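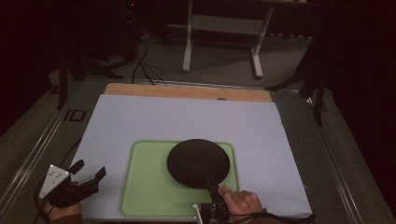 Tabletop cell, green mat on the paper-covered board, hand-held gripper at left.

From: Naledi Kekana
To: cell-practice list
Date: 30 March 2021
Subject: Re: Draft 2, section 4 (hand-held grippers at the table)

Thulani Moodley wrote:

> I have read section 4 twice and still can't tell what an operator is
> supposed to do about cables. 4.3 says "routed clear of the work area".
> Clear by how much, and is the work area the board or the whole table?
> At Zestdale we treat everything inside the rails as work area. The
> Sibiya people only count the board. Both sites passed the last review
> with the same sentence in front of them.
>
> Also, 4.5 requires the mat to be "in its marked position". We don't
> mark the paper. If marks are required, say so.
>
> Thulani

Thulani,

Taking these in order.

4.3. Work area should mean everything inside the inner edges of the frame rails. I will move that into the definitions so that sections 4 and 6 use the same term. The photo at the top has most of the cases in it. A bundle hanging over the far rail is outside the work area and is covered by 4.4 (floor and walkways). The cord that loops down from the hand-held gripper cannot be kept out, and the present wording forbids it if read strictly. Proposed text:

4.3 Fixed cables shall not cross the board. A cord attached to a hand-held tool may enter the work area if it leaves on the operator's side and has enough slack for the full reach of the task.

"Full reach of the task" is checked by the operator before the first run, tool in hand, out to the far edge of the board. I don't want a length in there. Marthinus asked for one in September and we could not agree on a figure that suited both table sizes.

4.5. Agreed, the text assumes marks. Bongani's objection to marks is that they show up in the recordings and then differ from site to site. I would accept either method:

4.5 The mat shall be returned to the same position before each run, by marks on the paper or by a locating jig removed before recording starts. The method used shall be written on the session sheet.

Two further items that came up while I was rereading.

4.7, loose parts on rails. The draft is silent. A bracket left lying on a side rail is easy to knock onto the board with a sleeve. I propose that nothing unfastened be left on the rails during a run. Ilham thinks this belongs in housekeeping, section 9. I would keep it in 4, where operators will read it.

4.8, two-handed work. The draft says "the operator's free hand shall remain outside the work area". This can't stand for tasks where one hand holds the gripper and the other works at the object or its handle. Replace with:

4.8 Where the task needs both hands, the session sheet shall say so, and no powered arm shall be enabled within reach of either hand.

Bemov already runs it this way under their own sheet, revision 14. Zutis has not answered.

Please send objections to the list and not to me alone. Item 13 on the open issues list (stop button placement) is not affected by any of the above.

Naledi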